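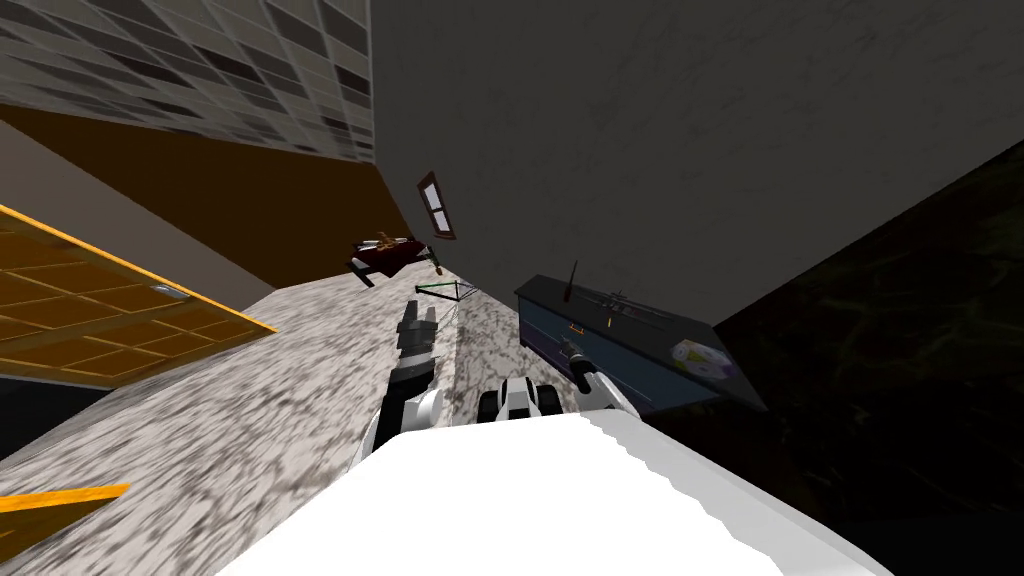
Should two grippers be compared in simulation before either one is bought?
For reach, clearance and camera placement, a simulated comparison is good enough to decide on. For grip force and finger wear it is close to useless, and a purchase that depends on those needs bench time.

My argument is with the way such comparisons are usually reported. A vendor or a lab runs a pick task, counts successes, and prints one percentage per gripper. The percentage mixes the gripper with the arm, the controller, the camera mount and the contact model of the simulator. Change the friction coefficient and the ranking may flip. The reader has no means of finding out, as the coefficient is seldom in the report.

We ran 1,533 simulated trials on a two-arm robot last April, comparing the Prundolgate parallel jaw with the Mayrhofer. The arm model and planner stayed fixed. The success rates were close enough that I would not spend money on the difference. The failure log was worth more. Most of the Mayrhofer failures were planning failures: its housing is longer, and the wrist ran into a joint limit before the fingers reached the object. No improvement in finger pads would fix that. 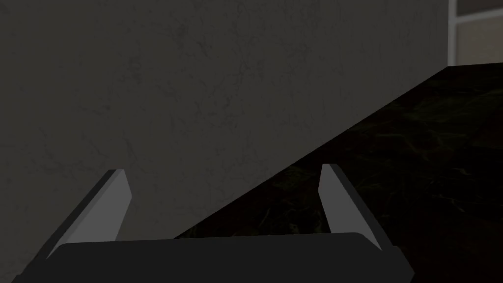
Wrist cameras deserve the same treatment. A view between the fingers is valuable in the last stretch of an approach and poor for everything before it. Point the wrist at a blank wall and the image carries very little a localizer can use. Annelore Harms, who wrote our controller, wanted the wrist view to drive the whole motion. I thought the body camera should hand over late. We tested both, and the late handover lost the target less often, though it added up to 20 milliseconds to the control cycle.

Hildegard Buschmann has objected that a tilted body camera gives the detector an unfair handicap, and that the view should be leveled first. I disagree. If the camera on the real robot will be tilted, the detector should be tested on tilted views. Leveling belongs in the pipeline under test, with its cost on the same sheet as everything else.

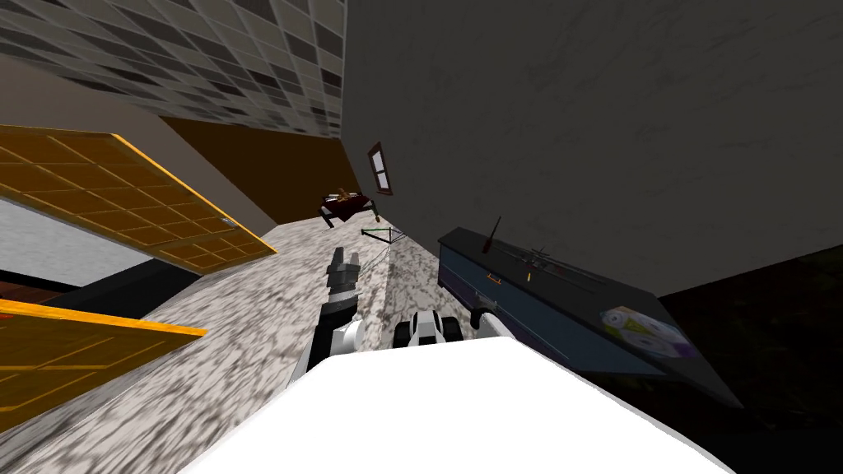 A report on a gripper should therefore list failures by cause, state the contact parameters, and repeat the run under at least 2 friction settings. The Postness simulator exports all of this by default. Filtosley needs a short script. Neither takes an afternoon, and I would decline to read a comparison that leaves it out.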